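How to Stop a Door From Sticking

A door that rubs or sticks can usually be fixed in an afternoon with hand tools. Most of the time goes into finding the spot that rubs. These steps are for a hollow or solid interior door on two or three hinges.

What you need

Screwdriver (not a power driver)
Pencil
One sheet of carbon paper or a stick of chalk
Hammer and a large nail
Block plane or sanding block
Sandpaper, 120 and 220 grit
Two or three 3-inch wood screws
Paint or varnish to match the door

Step 1. Find where it rubs

Close the door slowly and look at the gap along the top and the latch side. It should be even, a little wider than a nickel. Where the gap disappears, slide a piece of carbon paper in, dark side toward the door, and open and close it a few times. The smudge marks the high spot. Chalk rubbed on the jamb does the same job. Circle the marks in pencil.

Step 2. Tighten the hinges

Do this before you remove any wood. Open the door and tighten every screw by hand, starting with the top hinge. If a screw just spins, take it out, dip a few wooden toothpicks in wood glue, pack them into the hole and snap them off flush. Let the glue set and put the screw back in.

If the door rubs at the top of the latch side, replace one of the middle screws in the top hinge, on the jamb side, with a 3-inch screw. It reaches the stud behind the jamb and pulls the door back up. Stop when the gap looks even. Too much will bind the hinge side.

Step 3. Wait for dry weather if you can

Doors swell in humid months. Ours sticks all summer and swings free in December. If yours only sticks for part of the year, take off very little wood, or you will have a wide gap in winter.

Step 4. Take the door down

If the rub is on the latch side near the middle, you can sand it in place. For the bottom edge, or anything near the hinges, the door has to come off. Put a wedge under it, tap the hinge pins up with the nail and hammer, bottom pin first, and lift the door away. In a tight hallway, clear the floor before you start and carry the door out to a bigger room.

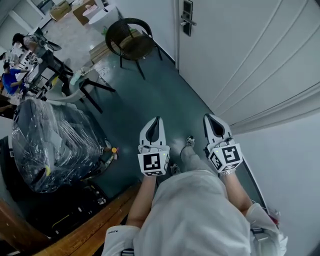

Step 5. Plane or sand to the line

Stand the door on its edge and brace it. Plane with the grain in thin passes. On the top or bottom edge, work from the corners toward the center so the ends don't split. Hang the door again and check the fit before taking off more.

Step 6. Seal the bare wood

Sand smooth with the 220 and paint or varnish the edge the same day. Bare wood takes in moisture and the door will swell again. Let it dry fully before you close the door overnight.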